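Bench diary: short fingers, long fingers

Print this page | E-mail this entry

Sunday, early afternoon. Came in to finish the finger comparison because the bench was free and the Chung fingers have to go back. The building was cold and I kept my coat on for the first hour.

Plan was the same as last time. Short fingers first, then the long Chung set, same items, same speed, same grip force setting. I am only comparing the fingers. The arms stay as they are and the controller stays on the Kadum build we froze in March. I was tempted to try the newer build and didn't.

Items are the kitchen set: bowls, cup, plate, the clear food box, and the open sandwich. Each run goes to 100 attempts if nothing breaks. Speed is capped at 80 percent, same as at Witanstead, so that their numbers and mine can go in one table.

Homed both arms and opened both grippers before laying out.

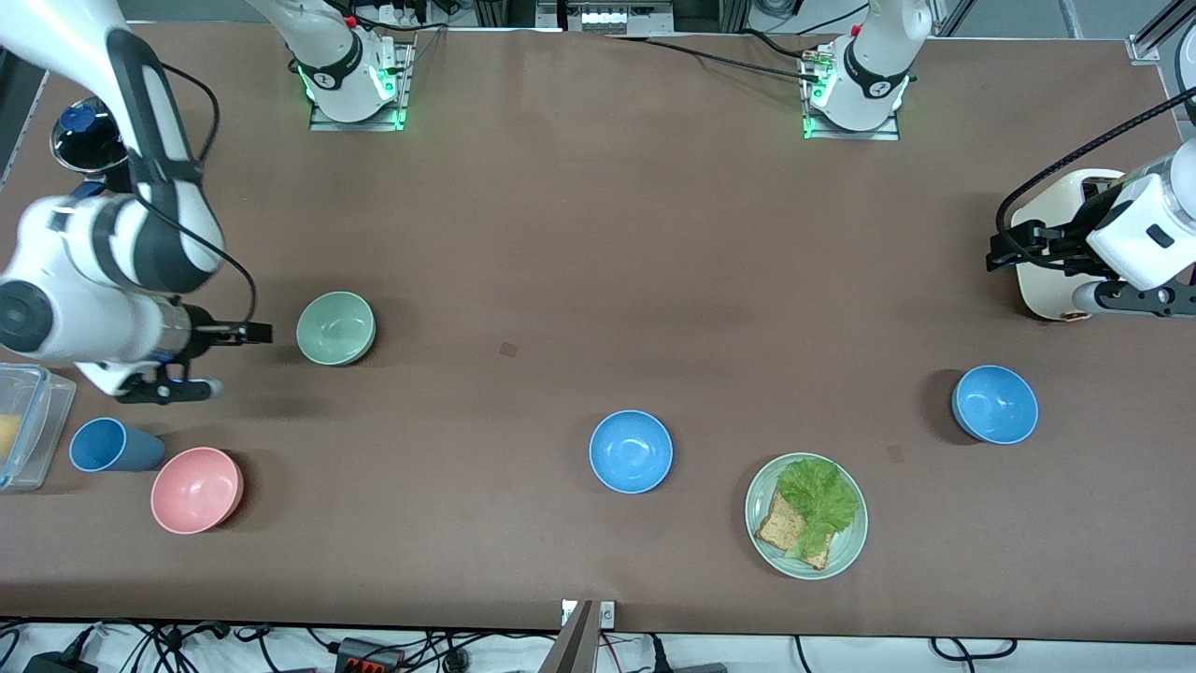

Reading time: 2 minutes

Left the cup on its side on purpose. Standing up it is too easy and says nothing about the fingers. On its side the matte surface gives decent friction, but the approach has to come in low, and the short fingers put the gripper body very close to the table. I raised the stop height a little and wrote the value on the sheet.

Short fingers: 14 drops over the full run. Most of them were bowls gripped at the rim, where the bowl swings and works its way out. The two blue bowls behaved alike. The pink one was worse, and I don't know why. Plate was fine as long as the grip was square to the edge. The sandwich I only moved on the plate, never by itself. The lettuce slid every time the arm stopped hard.

Swapped to the Chung fingers. The screws are a different length from ours and I lost time looking for the right ones. They reach further down inside a bowl, and the swing is smaller. They also flex. On the food box I could see the tips spread when the lid edge took the load. Stopped that run early when the left gripper threw an overcurrent fault, number 233, which the Hureo manual lists as "see supplier." Cleared it, it came back, cleared it again and it stayed away.

So the long set has no complete run and I can't put a drop count beside the other one yet. My feeling is that they are better for bowls and worse for anything with a flat side.

Still to do: rerun the long set from zero, check the left gripper cable for strain at the wrist, print a new sheet with a column for approach height. Ate lunch at four.

Contact | Copyright, all rights reserved | Back to top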